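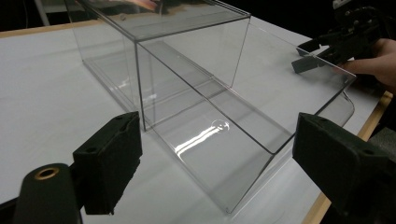

Why do people misjudge the edges of a clear box when it stands on a white table? Most of the cues used to find an edge, such as a change in color or a shadow, are weak or missing, so the viewer relies on thin lines at the seams and on patches of reflected light.

3.2 Clear Containers on Pale Surfaces

The second part of the study dealt with the handling of clear plastic display containers in small collections. Staff at the Palside and Saltus stores had reported that lids and loose panels were harder to locate and set down correctly than their painted or cardboard equivalents. The reports were informal and did not separate errors of sight from errors of grip. The present section considers sight alone.

Transparent sheet is seen mainly at its borders. Where two walls meet, light passes through a greater depth of material and the seam takes on a gray or bluish tone. The flat area between two seams shows whatever lies behind it. When the background is white and even, a wall and an open gap can look nearly the same, and the viewer must decide from the seams which of the two is present. Vishwakarma has described this as the "open door" error in her training notes for the Ilow collection, and the term is kept in this paper.

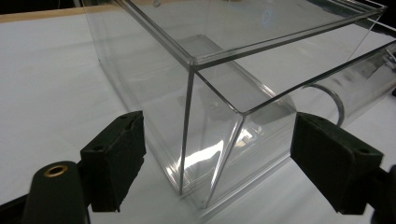

The error is more frequent when one clear part is seen through another. A rim on the far side of a container may be taken for a rim on the near side, and an inner panel may be read as an outer wall. Curved parts add a further difficulty, as they shift and blur the lines behind them. Participants in the Friday sessions were asked to name the nearest wall of a container before touching it. Each gave 10 responses with a white table surface and 10 with a mid-gray cloth laid over the same table. The order of the two conditions was changed from one participant to the next.

Of the 175 responses recorded as uncertain or incorrect across all sessions, 43 were made with the gray cloth in place and the remainder with the white surface. Participants also took longer to answer with the white surface, although response time was noted by hand and is not analyzed further. Several reported that they had moved their heads from side to side before giving an answer. This was permitted under the protocol, and Seema Vishwakarma, who supervised the sessions, recommends it as ordinary practice.

Glare had a mixed effect. A bright reflection on a wall confirms that a surface is present, and participants used it in this way. It can also hide a seam or draw attention from a rim that lies close to it. Chávez lamps, which are fitted in both stores, were left at their usual height throughout. No attempt was made to test other lighting.
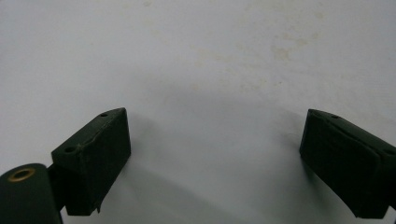 The white surface itself gives little help with distance. It has no grain or pattern against which the base of a container can be judged, and a flat panel laid on it may be noticed only by its border. For this reason the stores now keep a gray cloth, 100 cm on each side, at every packing table. Clear lids are placed on the cloth while the container is being filled and are returned to the container before it is moved. A strip of removable paper tape along one rim was also tried in February. Staff found it useful, but it left a residue on older sheet and was withdrawn from use with historic cases.

These findings apply to clean, colorless material. Scratched or yellowed containers were excluded, as their surfaces are more easily seen. The handling of tubes and other curved parts is taken up in Section 3.3.

Figure 1. Clear containers and the white table surface.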